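The Level at Mendoza

Yesenia Quintero took the reading at the Mendoza gauge twice a day, once before breakfast and once after supper. The gauge was an enameled board bolted to the old bridge pier. The rule was to read the bottom of the ripple, wait two minutes, read it again, and write down the lower value. The log had a column for the value and a column for remarks. For most of August the remarks column stayed blank.

The district had bought the recording software the year before. It was called Lusivness, a name the supplier had never explained, and it accepted whole centimeters only. Yesenia kept the paper log as well. When the two disagreed, the paper log was correct, and she sent a form to the office at Batik saying so. The forms were answered by a person who signed as Gesine and gave no title.

On the evening in question the paper log said 113. The software said 22.

She went back down with the flashlight and read the board a second time. It was 113. The water was brown and carried leaves, and the current made a steady crease on the downstream side of the pier. She climbed the bank, dried her hands, and sat at the kitchen table to fill in the form. The software took a long time to open. 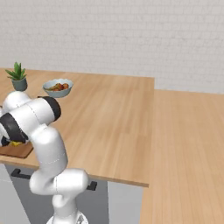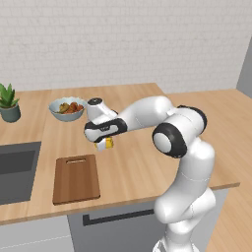
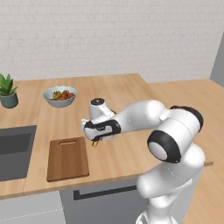 The entry page came up at last. She typed 113 and the field changed it to 22. She deleted it, typed 112, and the field kept 112. She typed 113 again and got 22. She wrote this down in the order it had happened.

The form had a box labeled Cause. She had been told in training to leave the box blank unless the cause was known. She left it blank, sent the form, and set the alarm for the morning reading.

The answer was there when she got up. It was longer than usual. Gesine wrote that the value 113 had been entered at Mendoza once before, by the previous reader, on the night the lower road washed out. The office had been asked afterward why it had not acted on the number. Someone had then made an adjustment to the records, and the adjustment had been copied into the new system with everything else. It would be removed. Until then, would she please telephone any reading above 100.

Yesenia read the answer again and put on her boots. It was still dark on the bank. She held the light on the board, waited two minutes, and held it there again. The lower value was 121. The crease behind the pier had widened and the leaves were going past faster than she could walk.

She wrote the number in the log. In the remarks column she wrote "telephoned," then went up to the house to do it.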